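Vass Puts Its Pale Tabletop to Daily Use Before Making Any Promises

HASTIRUM, March. Vass, the maker of plain work tables, is putting its pale Fako tabletop on general sale this month. The company has kept the announcement short of the usual claims. It does not say the surface is stain-proof. It does not say it will look new in ten years. It has read plenty of product sheets that say both, and it has sold replacement tops to the people who believed them.

What Vass will say is that the Fako top is flat, light in color and easy to wipe, and that a light-colored table shows what lands on it. Buyers who want a surface that hides crumbs should order the charcoal.
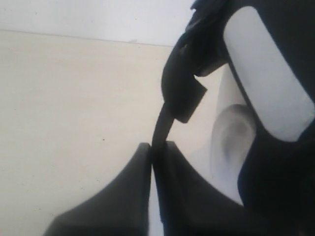
The pale top was first offered to a small group of workrooms in Zirnport, which took 52 of them for everyday use. Vass asked each workroom to keep a log for 7 weeks and to use whatever cleaning cloth was already in the cupboard. No special spray was supplied. The company sells no special spray and has doubts about most of the ones on the market.

The logs came back mixed. Most workrooms liked the light color, mainly in the late afternoon when the windows stop helping. Several complained about dust. Dark grit shows up on a cream surface within an hour of cleaning, and a quick wipe with a dry cloth tends to move it to another part of the table. A damp cloth does better. Two workrooms asked for a darker edge strip and were told there are no plans for one.

Pinkish marks came up in the logs more often than the company would have liked. Vass has not settled on a cause. Ink, food and colored packaging have all been suggested by customers, and the company is not prepared to blame any of them on the evidence so far. The care leaflet advises wiping spills early and makes no promise about old ones.
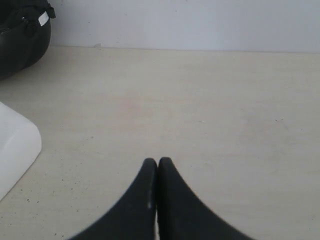 Tekle Wolde had heard the case for pale tables before and remained unconvinced, saying that every supplier praises a bright surface and none of them comes back to clean it. The top was fine to work on, Wolde added, but the first month is the easy one, and a fair report would wait until the second winter.

Vass agrees with the last point. A second set of logs will be collected from the same Zirnport workrooms, and the results will be sent to anyone who asks, including the unflattering pages. The company will not be publishing a star rating.

Care instructions for the Fako top fit on one side of a card. Clear the table, wipe from the back edge forward, rinse the cloth, wipe again. Scouring pads are a bad idea. So is leaving grit on the surface and dragging boxes over it.
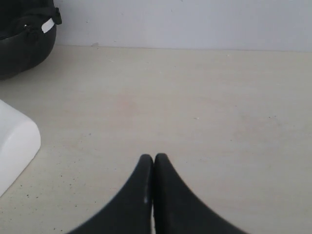

Pale tabletop with a scatter of small dark specks.

The first general batch is limited to 100 tops. Orders placed through the Hastirum showroom ship in 5 weeks, and buyers may return an unused top in its original wrapping. Used tops are not returnable for color, dust or disappointment. Small samples are available at the showroom counter, and Vass recommends taking one home and leaving it near the kettle before ordering.

Press inquiries: Vass press desk, Hastirum showroom.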